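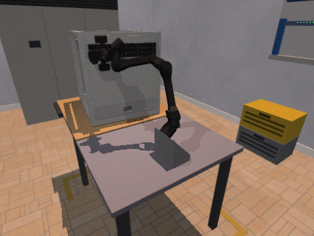 Driss Shawky: went through section 3 twice and still got sound out of one ear only. Turned out the mic plug was in the headphone jack. Can you put the color of the jacks FIRST, before the software bit?

Done, moved up. Thanks Driss. Section 3 below is the new text, replaces the old one as of Oct 10, 2019. Section 4 (mounting the amp under a desk) not changed.

3. Connecting the Loline headset and Jodent desk amp

Before you start

Have these on the desk:
- Loline headset with its own cable, the braided one
- Jodent amp
- USB cable, short one from the box. Long ones from the drawer often only charge
- Power brick, only if you run the amp in High mode
- Phone or second computer so you can read this while the first one restarts

Close any game or call first. Some chat programs grab the audio device and won't let go until you restart them.

CAUTION: Volume wheel all the way down before you plug anything in. The amp remembers the last setting and High mode is loud. Headset off your head too for steps 1 to 6.

3.1 Cables

1. Amp off. Switch is on the back, left of the USB port. Down is off.

2. Headphone plug (green ring) goes into the green jack on the front. Push until it clicks, it is stiff when new.

3. Mic plug (pink ring) into the pink jack. If you swap the two you get one ear, or nothing, or a buzz. No harm done, just swap back.

4. USB cable from the amp to the computer. Straight into the computer - no hub, no monitor port, no keyboard pass-through. You can try a hub later once it all works.

5. High mode only: connect the power brick now. For Normal mode leave it in the box.

6. Amp on. Light goes orange, then white. Orange for more than a minute means it is getting power but no data. Try another port, then another cable.

NOTE: On a laptop running off battery the light may drop back to orange when the screen dims. Set USB power saving to off. 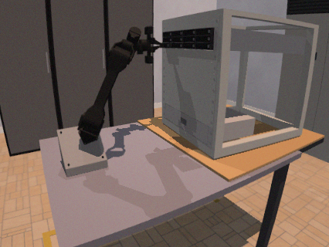
If you have the older Jodent with the round knob instead of the wheel, same steps, but the switch is on the front and the jacks have no color. Headphone is the one nearer the knob. The old one also has no High mode so skip step 5 and anything else that says High.

3.2 Firmware

Do this before you touch the surround settings. Older firmware has the left and right rear channels crossed and you will spend an evening thinking it is your ears.

1. Get the Premberg updater from the support page. Same updater for all Jodent models, it works out which one you have.

2. Run it with the amp plugged in and switched on. Nothing else on USB audio, so unplug webcams with a mic and any other headset.

3. Look at the build number at the top of the window. 1244 or higher, you are good, close it and go to 3.3.

4. Lower than that, click Update. Bar goes fast, then sits near the end for a while. Leave it.

5. Light blinks white, goes dark, comes back. Wait for steady white.

6. Restart the computer. Yes really. Windows keeps the old device name otherwise and you end up with two entries in the sound list, one of them dead.

CAUTION: Do not switch off the amp or pull the USB cable while the light is blinking. If the power goes out in the middle of it, hold the mode button while switching the amp on and run the updater again. 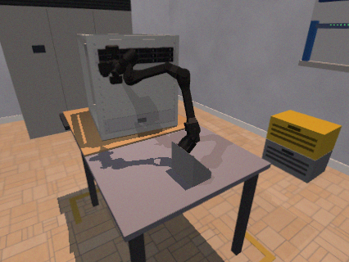
Black robot arm on a table, forearm reaching left.

3.3 Sound settings

1. Open the sound settings and pick Jodent as the output. Not "Jodent Chat", that one is mono and ment for calls.

2. Pick Jodent Chat as the input. This is the mic.

3. Set the output to stereo in Windows. The surround is done in the amp. If you turn on surround in Windows as well you get it twice and everything sounds like a stairwell.

4. In the game, the opposite - choose surround or 7.1 if it is offered. "Headphones" in the game menu is the second choice. Try both, games differ.

5. Headset on. Wheel up a little.

6. Open the Premberg panel, Test tab, and play the 1000 Hz tone. Same loudness in both ears? Go on. One side weaker, reseat the green plug and play it again.

7. Play the circle test. The noise starts in front and goes around you clockwise. If it goes the wrong way the headset is on backward, check the L inside the left cup.

NOTE: Lots of people hear the front sound as a bit above them at first. Give it some days. There is a Height slider on the same tab if it keeps bothering you, small moves only.

3.4 Mic

1. Bend the boom so the foam is at the corner of your mouth, not in front of it.

2. Mic tab, talk like you talk in a game. Meter should sit in the green and touch yellow when you yell.

3. Gain down before you turn on noise filtering. Filtering on a hot mic chops the ends of words.

4. Sidetone (hearing yourself) starts at off. Most like it low.
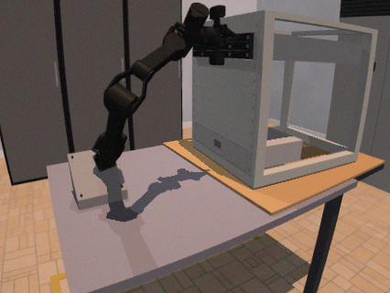 5. Save as a profile. Press Save, then type a name, then press Save again. First Save alone does nothing, known bug, fix is planned for December.

6. Switch profiles with the mode button, short press. Long press changes Normal / High so careful with your thumb.

3.5 If it doesnt work

No sound, light white: wrong output picked, see 3.3 step 1. Or the wheel is still down from the start.

Crackle every few seconds: wireless dongle right next to the amp cable. Move one of them.

Sound fine, mic dead: check the mute slider on the left cup. Red showing means muted. Also the Ban chat overlay mutes the mic by itself when it starts, turn that off in its settings.

Echo on calls: someone else's speakers, usually. Ask them to put on a headset before you change anything here.

Still stuck, write to Lucero Giraldo at the support desk with the build number, the light color and which step you got to.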